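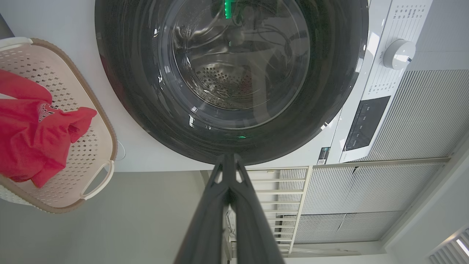

发件人：Dagmar Trnka
收件人：prustasel-讨论
抄送：Kristýna Michalík
主题：Re: [prustasel] 洗衣机门那组结果，为什么只看腕部相机？

Garnet 你好，各位好，

先跟你道个歉，你的信我星期一早上就读到了，本来想当天回，结果一坐下来就去翻日志，翻着翻着发现有一张曲线我自己也解释不清楚，又拉着 Kristýna（Michalík，咱们这边有两位 Kristýna，我尽量写全）讨论了一下午，于是就拖到了现在。你提的问题都很好，有几个正是我们内部一直在吵的，所以这封信会有点长，请泡杯茶慢慢看。

Garnet Ross 写道：
> 大家好，我在 Drallbridge 这边把你们的滚筒洗衣机开门策略跑了一遍，总体很佩服！不过有三件事想请教：
>
> 一、报告里说策略只用腕部相机，没有外部视角。我们这里的习惯是至少再架一台固定相机。只靠腕部，手指一靠近门圈，画面里就几乎全是门了，你们怎么知道它没有丢掉位置感？
>
> 二、你们提到的“反光混合”增强，我照着附录做了，成功率确实涨了，可是涨幅比你们小不少。是不是有什么步骤没写进去？
>
> 三、训练到 2,000 步就停，是看验证损失定的，还是看实机定的？我这边损失到那时还在往下走。
>
> 另外，示教数据 1,141 条里，有没有把失败的也算进去？
>
> 谢谢，Garnet

我按你的顺序来答，中间可能会跑题，见谅。

关于第一个问题，只用腕部相机。最早的版本是有外部相机的，Romana Sýkora 花了很多心思标定，效果也不差。后来我们要换地方测试，每换一处，外部相机的角度就要重来一遍，策略在新角度下常常伸手伸到门的旁边去，动作还很自信，看得人心里发凉。把外部那一路去掉以后，原来房间里的成绩略微降了一点，换房间之后反而稳得多。你担心的“位置感”我完全理解，我当初也反对过，会议记录里还能查到我的反对意见，写得挺激烈的。

现在的做法是这样：腕部图像仍然是唯一的图像输入，另外给策略一段短历史，包括前面若干帧的图像特征和夹爪相对于起始位姿的位移。手指伸到门圈下沿附近时，画面确实大半被门占了，但是门圈那道深色的弧线一直在，弧线的曲率和它相对两根手指的位置，足够让网络判断自己偏左还是偏右。我们做过遮挡实验，把弧线那一块抹掉，策略马上就犹豫起来，在门前来回蹭；把旁边的控制面板和洗衣篮抹掉，几乎没有影响。所以我现在比较相信它看的是门圈。至于深度方向，图像给的信息就弱得多，主要靠位移历史撑着，这一点后面还会提到。

第二个问题，反光混合。你猜得对，附录里确实漏了东西，这要怪我。附录只写了把反光图层按随机透明度叠在门玻璃上，没有写图层是怎么来的。我们一开始用的是网上随便找的室内照片，结果和你现在得到的差不多，涨一点，不多。后来 Kristýna Kováčik 提了个很朴素的建议：玻璃上反射出来的东西，大部分是机器周围的环境和机械臂自己的线缆，那就用我们自己的录像来做图层。于是我们从示教录像里，取手还远离门的那些帧，做水平翻转，再按一个凸面的形状扭曲，叠到玻璃区域。这样得到的反光里会有弯弯的深色细线，也会有亮斑，和真机上遇到的很像。

亮斑那部分还要多说一句。有些机器的玻璃上会出现一小块绿色的亮光，大概是指示灯映上去的，早期的策略会被这种小亮点吸引，手指朝着它去，碰在玻璃上，然后停住不动，一副很满意的样子。我们在图层里加了随机位置、随机颜色的小亮点，这个毛病就基本消失了。请注意亮点要在扭曲之后再加，先加再扭曲的话，小点会被拉成一条，网络学不到该忽略的东西。我第一次写代码时顺序写反了，白白训了一轮，说出来给大家省点电费。

还有一个容易踩的地方：图层在同一条轨迹里要连续。如果每一帧都独立抽一张反光图，短历史里的画面会闪，网络很快就学会“闪的就是假的”，到了真机上反光不闪，它又信了。我们的做法是每条轨迹抽一张图层，随着夹爪的位移缓慢平移。Garnet，如果你是逐帧独立抽的，我猜差距多半就在这里。你先改这一处试试，别的都不动，改完告诉我结果好吗？我真的很想知道。

第三个问题，2,000 步。是看实机定的，验证损失到那时候在我们这里也还在降。我们每隔一段存一个检查点，拿到 Grandham 的测试间里跑，2,000 步以后的检查点动作更像示教者，细节上很漂亮，可是碰到门没有一次拉开的情况，就不会退回来再试了。我个人的解释是示教里很少有重试，训得越久，那一点点重试的行为就被冲淡了。Romana 不同意，她认为是学习率的问题，我们俩谁也没说服谁。她正在用另一种学习率安排重跑，有了结果会直接发到列表里，你们到时候可以看看谁该请客。

再说数据。1,141 条全部是成功的示教，失败的单独存放，没有进训练。我知道你们那边倾向于把失败也用起来，我很赞成，只是我们的失败标注太粗，只有“没开”两个字，没有写是没夹住、打滑还是方向拉错了，拿来训练恐怕帮倒忙。如果 Drallbridge 有现成的标注规范，能不能分享一份？我们可以回头补标。

顺便把最新的实机数字也放在这里，免得大家去翻旧信。测试一共 100 次，分在 6 台机器上，都是没有出现在训练数据里的型号。完整版的策略失败主要集中在门把位置很浅、手指只能搭上一点边的那种机器上，失败的样子也很一致：方向对，高度对，就是往里伸得不够，一拉就脱开。这和我前面说的深度问题是一回事。Kristýna Michalík 在试着从指尖的受力里取一个简单的接触信号，接到位移历史后面，不改图像那一路。她用的是 Hudec 那套读数程序，噪声还挺大，静止的时候数值自己也会飘，所以目前只取“有没有碰到”这一个判断，不敢用具体的力值。初步看有希望，可是次数太少，我不想在这里报成绩，怕过两天又要写信收回。

各型号单独的成绩表我会放进下一版报告，附录也会一并重写，把图层的来源、扭曲和亮点的先后、整条轨迹保持连续这几处都写清楚。哪位在复现时还碰到过附录里说不通的地方，请尽管告诉我，语气凶一点也没关系，我宁愿现在挨骂，也好过大家各自猜来猜去。

最后有件小事想拜托 Garnet：你跑我们的策略时，起始位姿是怎么摆的？我们的示教都是从门的下方斜着往上接近，相机里门圈在上半部分，手指从下面伸进来。如果你那边是正对着门平着过去，位移历史的分布就和训练时差得比较远，也可能吃掉一部分成绩。方便的话，发一两段失败的腕部录像给我，不用剪辑，原样就好，我和两位 Kristýna 一起看。

祝好，也替我问候你们组里的各位，

Dagmar

又及：有人私下问我遮挡实验的脚本能不能公开。可以的，我整理一下变量名就放上去，现在里面有几个名字实在拿不出手。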